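Print this page | E-mail to a friend

Keeping the gripper arm happy – my Monday tips

I've been looking after the same table-and-arm setup for two winters now, and most of what I know came from getting it wrong first. People keep asking me for the routine, so I've finally typed it up. It's all stuff you can do with a hex key, a rag and a cup of tea.

Start with the cables. Ours loop over the top of the arm and into the gripper, and the loop has to have some slack in it or it'll tug at the plug every time the wrist turns. I go through the full range by hand with the power off and watch the loop the whole way. If it goes tight anywhere, I let out a bit more and redo the tie. Don't pull the ties hard! Snug is plenty. Cleiton Pacheco showed me to leave the tail on the tie until the second day, and I've cut far fewer of them off in a temper since.

Finger screws next. They work loose, all of them, sooner or later. I put a dab of paint across each head and onto the metal beside it, so a quick look tells me whether one has moved. Mine get checked every 12 hours of running, which Garnet MacDonald thinks is fussy. He also lost a finger pad inside a Korlow base in January, so I'll keep being fussy.

Wipe the fingers with a barely damp cloth and dry them straight away. No window cleaner, no oil, nothing with a lemon on the label. If the pads have gone shiny, a very light rub with 800 grit paper brings the grip back.

The tabletop gets the same cloth. Crumbs of tape and old sticker glue will shift a light dish just enough to throw off a pick, and then you'll spend the afternoon blaming your settings. I've done it. Warm water and a plastic scraper (the flat sort, for cooktops) do the job, and do keep the water away from any holes in the top.

Then set out the things to be picked up. I like a mix – something wide and flat, something with a handle, a couple of small round bits of toy food, and a shallow dish with one of the small ones already in it. A strawberry in a dish is my favourite test, as the fingers have to come in without nudging the rim. If that goes well, the banana's usually no trouble.

Last of all, do a slow run at reduced speed with your hand by the stop button, and have a look through the wrist camera while you're at it. I write the date on the card, nothing fancy. The latest one says Mon 3 June, new pads, left side.

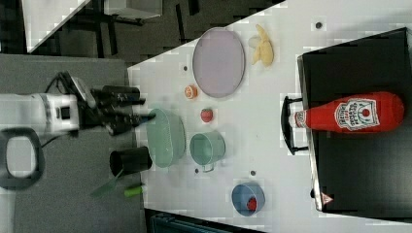
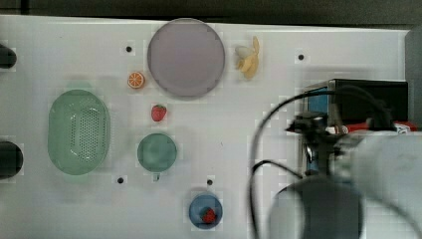
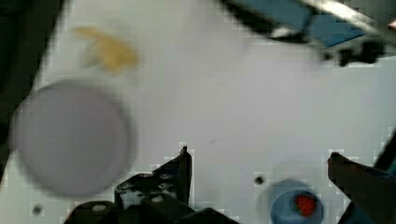

The arm and gripper at the white table, with the toy food and dishes set out.

19 comments | 73 shares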